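Flerna 60 Wall-Mounted Drying Rack

Item no. 2207-F
Maker: Gisler
Available in: natural, white, gray-green

The Flerna 60 is a folding drying rack for small laundry rooms, bathrooms and covered balconies. It hangs on the wall and opens with one hand. When it is closed, it stands out only 18 mm more than a usual picture frame, so you can pass by it with a full basket and not touch it.

We have sold the Flerna since April of last year, first only in the store and now also by mail. Many customers came to us with the same problem: the standing rack takes the half of the room, and the line over the bathtub is too weak for towels. For these customers Wendelin Hauser made the first drawing, and Gisler builds it for us in small series.

What you receive

The rack comes completely mounted in one flat box. In the box you find also two wall rails, the screws for solid walls, a drilling template of paper and the instructions in four languages. Screws for plasterboard are not included, as the right type depends on the thickness of your board. Please ask in a hardware store near you, or write to us and we will tell you which ones to order.

The bars are made from beech and are oiled two times before they leave the workshop. The oil has no color and does not go onto the laundry. In the first week you can smell it a little -- this is normal and goes away when the window is open.

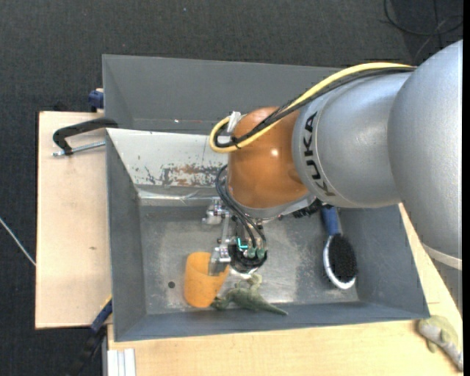 The joints are the part which we changed the most after the first series. The old ones were a bit loose after one winter, and Johanna Trummer from our repair desk asked for a wider washer. All racks with an item number ending in F have the new joint. If you own an older one, you can order the set Corkesum, which contains eight washers and a small key. The exchange takes a quarter of an hour and you do not need to take the rack from the wall.

Measures

Width: 60 cm
Length of line, all bars together: 114 dm
Maximum load when open: 18 kg, evenly spread
Mounting height: we recommend the upper rail at the height of your eyes

Care

Wipe the bars with a damp cloth when they are dusty. Do not use vinegar on the beech, it makes spots. Once a year you may put on a thin coat of linseed oil and let it dry overnight before you hang white things. The metal parts need nothing.

What customers write

"I put it over the washing machine and it holds the sheets folded in two. The template was good, only the paper was a little torn." -- Eirlys Craddock

"Good rack. I would like a version in 80 cm." -- Siu-fong Cheung

A wider version is planned, but we cannot give a date yet. If you want to have a message when it is ready, send us your address with the word "wide" in the subject line.

Goes well with

Kavum shelf for clothespins, same beech, fits under the lower rail
Corkesum washer set for older racks
Linseed oil, small bottle

Delivery and return

We send the rack within four working days. You can return it within 60 days if it has not been screwed to a wall. For racks that were already mounted, please call first and ask for Thaddäus Kaufmann; in most cases a spare part is enough.

Page last changed: October 13, 2023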